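3.2 Where the complaints go

Our second data source was the shared support mailbox at Flurnex, a mid-sized maker of office supplies with sites in Pellport and Flarnwood. Over the study period the mailbox received 158 messages on the subject of passwords. We dropped duplicates and one long chain about parking that had wandered in under the wrong subject line, which left 143. The company's password rule, introduced in March, asks for a new password every month and forbids any that resembles an old one. What counts as resemblance is not stated, and staff had plenty of theories.

Figure 2. Equipment and surfaces. 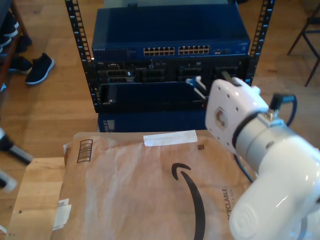 Pellport, Wednesday, June 5, 2019

The site visit began with a tour of the places where passwords are kept. Officially they are kept in people's heads. In practice we were shown notebooks, the backs of desk calendars, and a recipe card filed under soup. Staff were cheerful about this and in several cases offered to read their passwords aloud to save us time. We declined, as our ethics form required.

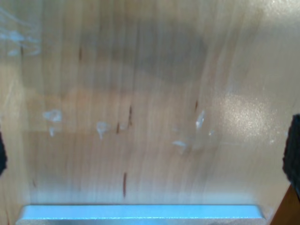 I just add another exclamation point every month, wrote Rodrigues in reply to our draft notes, and I plan to retire before I hit the length limit. The method is a common one. Most of the workers we spoke to had settled on a fixed word with a moving part, and the moving part was usually the month. A rule meant to make passwords hard to guess had given the whole building the same calendar.

Managers saw the matter differently. They described the rule as a success on the grounds that it was being followed, and pointed us to a training handout of over 2,000 words, of which the word "password" makes up a fair share.
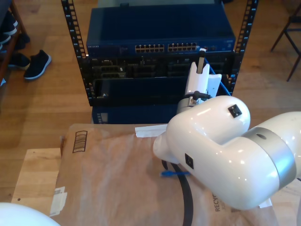
3.3 Coding the messages

Two of us read every message and sorted it by main grievance: lockout, forgotten password, rejected password, or general despair. The last category was added on the second day. Where we disagreed, we talked it over until one of us got tired, a procedure we have seen described elsewhere as reaching consensus.

Rejected passwords proved the hardest to code. Many writers included the rejected password in full, often followed by a defense of its merits,

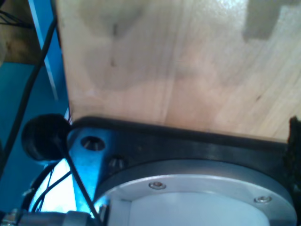

and a few went on to list the other passwords they would have used had the first been accepted. We coded these by the opening sentence only and deleted the rest. Messages from Flarnwood were shorter and ruder than those from Pellport, but fell into the same groups, so the two sites are pooled in the tables that follow.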